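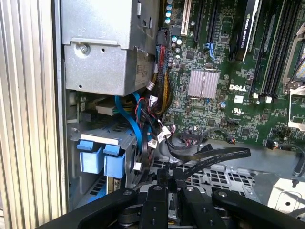
The inside of a tower workstation, with the power supply next to the motherboard.

I have been putting off a new computer for years now, and every June my sister-in-law Ghazala tells me, very kindly, that I'm being stubborn. Maybe so! But my old one still opens my letters and my recipes (and the budget, heaven help us), and it starts up if I give it the time it takes to make tea. I do think we've gotten too quick to toss things that are merely slow. My mother kept the same mixer for 15 years, and when it quit she took it down to the repair shop in Jurby and had it back by Friday. I'd love to see more shops like that, and I'd gladly pay a little extra to keep one open on my street.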